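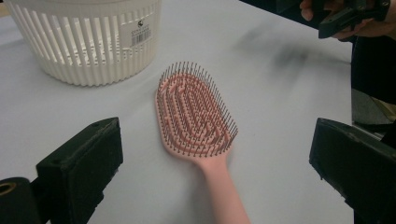 Figure 2. Left tool at the start position, fingers open, brush handle toward the operator side.

4.3 Checking the Fingers on the Hisura Hand-Held Gripper

Do this check on both tools before the first session of the day and after any finger change. Use the brush and basket from the Grakier test kit.

1. Wipe the tabletop and the flat inner face of each finger with a dry cloth. Do not use alcohol on the finger faces.

2. Lay the brush flat with the bristles up. Put the basket to the upper left of it and leave open table between the two.

3. Hold the left tool over the brush handle. Release the trigger fully. Both fingers must move out to their stops.

4. Look at the view from the tool camera. The two fingers should show at the lower left and lower right, with the handle in the gap. If one finger sits higher than the other, go to 4.5.

5. Close the fingers slowly on the handle. Both faces should touch at the same time. If the brush slides sideways before it is held, one finger is late – loosen its base screw, reseat the finger and repeat from step 3.

6. Lift the brush, hold it over the basket and lower it in. Release.

7. Repeat steps 2 to 6 with the right tool. Keep the idle tool clear of the brush.

8. Enter the finger set number and the result in the service log. Error 106 at this point means the width reading was lost during the lift. Check the cable and run the test again.

CAUTION: Keep fingertips out of the gap when the trigger is released. The return spring is strong.

NOTE: Grip the brush by the handle only. Bristle pins wear the finger faces and can mark them.

NOTE: Replace fingers in pairs, part no. 293. Old and new fingers do not close evenly together. The cycle counter must be set back to zero after the change.

Section revised 7/27/24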